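Flidach コミュニティページ 安全点検表(管理者用)とコメント

点検日:8月25日
対象:Flidachの公開グループ「Fastel利用者の広場」
登録メンバー:66人
管理者:2人

この点検表は、グループの安全な運営のために作りました。前回の点検は4月です。判定は「良」「要対応」「未確認」の三つを使います。日本語の表現が分かりにくい所がありましたら、下のコメント欄で教えてください。直します。

1. 管理者アカウント

1-1 二段階認証が有効になっている。 判定:良
1-2 管理者のパスワードを他のサービスで使っていない。 判定:良
コメント:これは本人に聞いて確認しました。画面からは確認ができない項目です。
1-3 古い端末のログインが残っていない。 判定:要対応
コメント:もう使っていないタブレットのログインが一つ残っていました。点検の途中で切りましたが、来月もう一度見ます。
1-4 復旧用のメールアドレスが今も受信できる。 判定:良

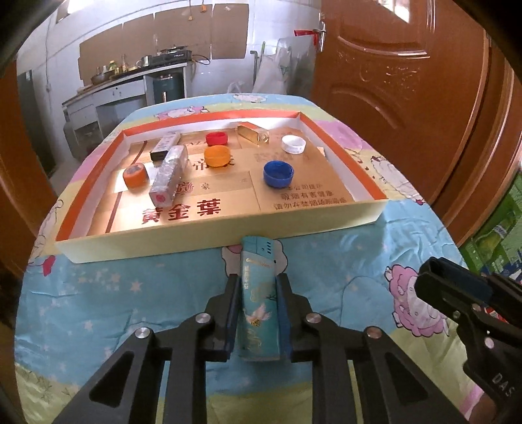

写真1 青緑色のライターと浅い紙箱

2. メンバーの公開範囲

2-1 新しいメンバーのプロフィールは、初めは「グループ内のみ」になっている。 判定:良
2-2 電話番号を公開しているメンバーがいない。 判定:要対応
コメント:22人のプロフィールで電話番号が見える状態でした。4月の点検の時にはこの項目がまだありませんでしたので、いつからかは分かりません。全員に個別のメッセージを送りました。強制的に隠すことは規約でできないので、返事を待ちます。
2-3 位置情報つきの投稿に注意の表示が出る。 判定:未確認
コメント:私の端末では表示が出ましたが、ブラウザ版で試すことができませんでした。
2-4 退会した人の名前が検索に出ない。 判定:良
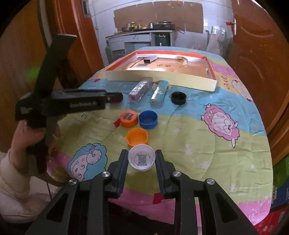
3. 投稿と通報

3-1 通報ボタンがすべての投稿についている。 判定:良
3-2 通報から4日以内に管理者が返事をしている。 判定:良
コメント:返事の文が少し固いという意見をいただきました。Parryのグループで使っている文を参考にして、書き直す予定です。
3-3 外部リンクのある投稿は、承認してから公開される。 判定:要対応
コメント:設定は正しいのですが、返信の中のリンクは承認なしで公開されてしまいます。Flastimexの問い合わせ窓口に質問を送りました。返事が来るまでの間は、朝と夜に返信欄を目で見て確認します。
3-4 禁止の言葉のリストが更新されている。 判定:良
コメント:ひらがなとカタカナの両方を入れてください。前は片方だけでした。

4. ダイレクトメッセージ

4-1 知らない人からのメッセージは、別の受信箱に入る。 判定:良
4-2 ブロックした相手から新しいグループに招待されない。 判定:未確認
コメント:試験用のアカウントが一つしかないので、この確認ができません。もう一つを申請中です。
4-3 お金や投資の話を送る人への対応が、案内ページに書いてある。 判定:要対応
コメント:書いてありますが、案内ページの一番下にあります。上の方へ移すほうが良いと思います。

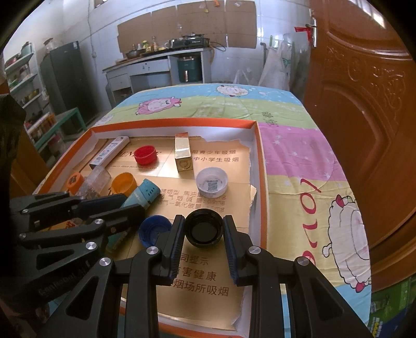
メンバーの方から、2-2についてのコメント:電話番号のメッセージをいただきましたが、設定の場所がすぐに見つかりませんでした。「プライバシー」ではなくて「連絡先」の中にありました。次に送る時は、その場所も書いてもらえると助かります。

返信:ありがとうございます。確かにメッセージには場所を書いていませんでした。まだ返事のない方へ送る文に「設定」→「連絡先」→「公開範囲」の順番を加えます。案内ページにも同じことを載せます。

次回までに行うこと
・1-3 ログイン中の端末の再確認
・2-2 電話番号の表示の再確認
・2-3 ブラウザ版での確認
・3-3 問い合わせの返事をこの表に書き写す
・4-2 試験用アカウントが届いたら確認
・4-3 案内ページの順番の変更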